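Textiles for Beginners, Handout 4: Why Towels Drink

Hi all! These are my notes from the pile fabrics session, tidied up a bit (only a bit) so you can read them before the lab. 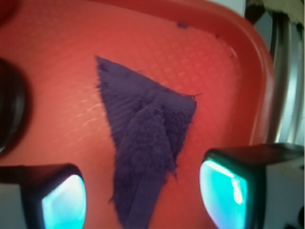 Loops and what they do

Terry cloth is woven with two sets of lengthwise yarns. One set is pulled tight and holds the cloth together. The other is left slack, and every few rows the loom shoves the crosswise yarns forward all at once so the slack ones pop up into loops. I love this trick! It's so simple, and you get all that extra surface for water to cling to.

Most bath towels have loops on both faces. If you shear the loops off at the top you get velour, which feels lovely and soaks up water a little more slowly. Bring one in if you own one, I'd like you to feel the difference.

Cotton, and the other stuff

Cotton likes water. Polyester mostly doesn't, though very fine polyester fibers can still hold a lot of it in the gaps between them. That's capillary action, same as a paper napkin dipped in coffee. So when a label says 100 percent cotton, you know what the fiber is, but you still don't know how long the loops are or how hard the yarn was twisted. Low twist is soft and thirsty and sheds like a cat. High twist is scratchier and lasts for years.

Fabric softener leaves a waxy coating on the fibers, so go easy. I gave it up in March and my towels feel rougher and dry me much faster (I'll take it).

For the lab

We're in room 1114. Work in groups of 2. Each group gets 4 swatches: two from Astby, one from Dalisay and one from Fleko with the label snipped off. Weigh each swatch dry, dunk it, let it drip over the sink until it stops, then weigh it again. Divide the water weight by the dry weight. Please don't wring them!! Last term half the class did and the numbers were useless.

Write down which fiber you think the Fleko one is before we do the burn test. Reading for next time is the chapter on knits, skip the part on warp knitting machines.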